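**Is a promise still binding if the person you made it to has forgotten it?**

**okovby_reader** | 2021-10-12

We had this in our ethics reading group and couldn't settle it. Say I promise Benedek I'll read his draft by March. March comes and he has no memory of asking. Do I still owe him the reading? I said yes. Most of the group said no.
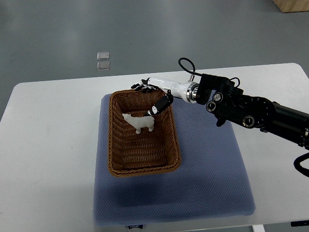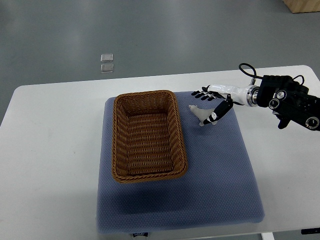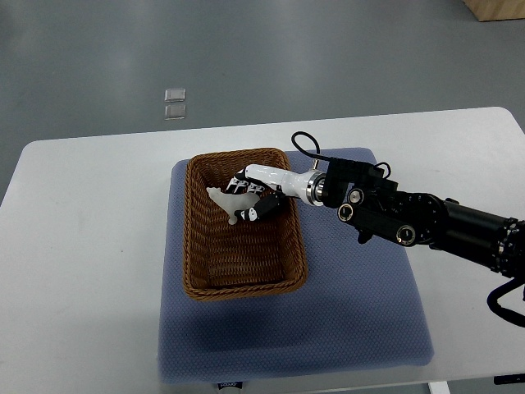
My reasoning was that the promise is something I did. His memory has no part in making it, so losing the memory shouldn't unmake it. Only he can let me off, and forgetting isn't the same as letting someone off.

---

**Muvitz**

Agree with the last bit. Releasing someone is an act. You have to mean it. If I forget you owe me 60 quid, you still owe me 60 quid.

---

**plakora**

Debts are a bad comparison. The money is worth the same to me whether I remember it or not. A promise to read a draft matters because the other person is counting on it. If he has forgotten, he can't be counting on it.

---

**Muvitz**

Then a promise to a dying man stops binding when he dies. Do you accept that?

---

**plakora**

I'd say there is still a reason to keep it, out of respect for him. I wouldn't call it the same duty. Zsófia Bíró made this point in our seminar and I've not heard a good reply to it.

---

**Balogh**

You're both treating it as all or nothing. Some promises are made for the other person's peace of mind and some are made to get a thing done. "I'll ring when I land" is the first sort. The draft is the second sort. Benedek Takács presumably still wants his draft read, even if he can't remember who said they would.

Simple test: remind him. If he says "oh, don't bother", you're free. If he says "yes please", you had a duty all along.

---

**okovby_reader**

I like the test but it doesn't answer the case where I can't remind him. Also, if I say nothing because I hope he won't remember, that seems dishonest in itself.

---

**plakora**

That's a fault in your character, I'd agree. It doesn't show the promise still held. You can be a bit of a coward without breaking your word.

---

**Muvitz**

We're not going to agree on this one. I'd read the draft.

---

**okovby_reader**

I have started it. It is 100 pages and the second chapter has no argument in it that I can find. I'll put Balogh's test to the group next time.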